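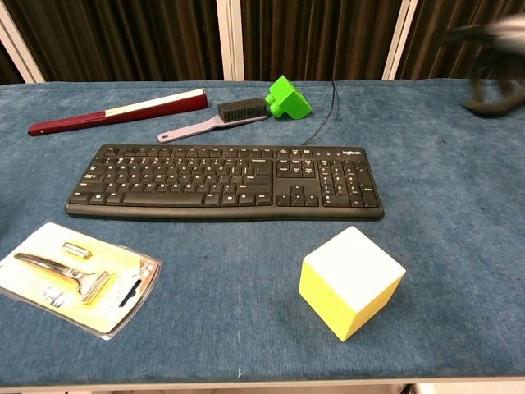
The people who sell robots will tell you that the hard part is over. The hands are good enough, the motors are cheap enough, and all that's left is to show the machines what to do, enough times, until they get the idea. I went to Erkilbridge in June to watch some of the showing. I came back less sure that anyone knows how many times "enough" is.

Holness has the upper floor of a former carpet warehouse on the edge of town. It doesn't make robots. It makes examples, which it sells to people who do. An operator guides an arm through a small job, such as picking up a brush and putting it down somewhere else, while cameras and joint sensors record everything. That recording is called an episode. Put enough episodes together and you have a dataset, and somewhere else, in a building with a bigger electricity bill, a learning system chews through it and tries to work out what the operator would have done next.

The tables are covered in blue carpet and backed with a brown pleated curtain, like a stall at a village craft fair. On the one I was shown first there was a black Logitech keyboard, a razor still in its packet, a hairy black brush with a lavender-grey handle and a foam cube in yellow and white. I asked Rania Nimri, who runs the floor, who had chosen them.

"The list comes from the customer," she said. "Sometimes the list says 'household object, rigid, under a certain weight' and we go shopping."

The customer in this case is Majali, a company that wants to put a tidying robot into hotels and, later, homes. Its order is for what the contract calls varied tabletop manipulation. The pitch behind it is one you will have heard in some form. If a machine has seen enough different things moved in enough different ways, it will stop memorising and begin to understand, and at that point you can hand it a thing it has never met and it will cope. The word for this is generalisation. I heard it a great deal, usually from people who were not sitting at the tables.

Those who were sitting at them talked about their necks. Hadi Akl used to fit kitchens. He has been an operator long enough to have opinions on every shape in the building, and his least favourite is anything in a blister pack. "It's flat, it's shiny, it slides. You come down on the edge and it skates off. On carpet it's a bit better." A foam cube he could do asleep, he said, and he thought some of the evening shift did.

He let me try. Guiding the arm is like trying to write with a pen tied to a broom handle. I pushed the brush sideways, lost it, found it again, gripped it by the wrong end and dropped it on its bristles. My attempt was saved along with all the others, and this surprised me. Wouldn't a bad example teach bad habits?

That depends on whom you ask. Holness gives each episode a mark, and mine will have got a low one. Some customers throw the low ones away. Others want them kept, on the theory that a robot should see mistakes and recoveries as well as clean runs. Majali has changed its mind on the matter once already, Nimri told me, and a batch of discarded clumsiness had to be fished back out of storage.

The quota is 146 episodes for each operator on each shift. Akl showed me how the number shapes the work. If you are behind, you go for the cube. If you are ahead, you can afford a go at the keyboard, which is wide and awkward and has a cable running off the back that catches on things. Nothing in the rules forbids choosing the easy item, so long as every object on the list gets its minimum. The result is a library of human behaviour in which people seem oddly fond of foam.

I put this to Duarte Leitão, who looks after data for Majali and had come up on the Monday train. He didn't argue. They can correct for it, he said, by giving the rarer episodes more weight. I asked how he knew what the right weight was. "You train it and you see," he said. I asked what they had seen so far, and he talked for a while about the next version.

He did give me one result. In the last internal trial the system was set 707 tasks on tables much like these, and Leitão said it did well, though he wouldn't say how well. The company then tried it in a real hotel room. There were five tasks, of which it finished none. The lamp was in the wrong place, he said, and the bedspread had a pattern. He offered this quite cheerfully, as proof that more data was needed.

Perhaps it is. But I notice that this is the answer whatever happens. If the robot succeeds, the data is working and we should buy more. If it fails, there wasn't enough and we should buy more. Fuad Gebru, who spent years building sorting lines before he took to teaching, calls it the only experiment he knows that can't come out wrong. His old machines were stupid, he says, and each did one thing, and when one broke you could open the lid and find the reason.

"With these, they show you a graph," he said.

Not everyone I met shares his gloom. Nadine Zoubi works at Jemen, a small firm that buys similar recordings to train a kitchen arm for people with limited grip, and she has watched hers pick up a kind of spoon it was never shown. She didn't claim it understood spoons. She thought it had seen so many long thin things that one more was no great shock. If that is all generalisation amounts to, she said, it is still worth having, and her users won't care what it's called.

I found that more persuasive than anything in the Majali brochure, largely because it promised less. A machine that is fairly good with long thin things is a product. A machine that will tidy any room in the country is a claim, and the evidence I was offered for it came from a table with a curtain behind it.

By four o'clock Akl was short of his number. He rolled his shoulders, asked whether I'd got what I needed, and went back to the cube.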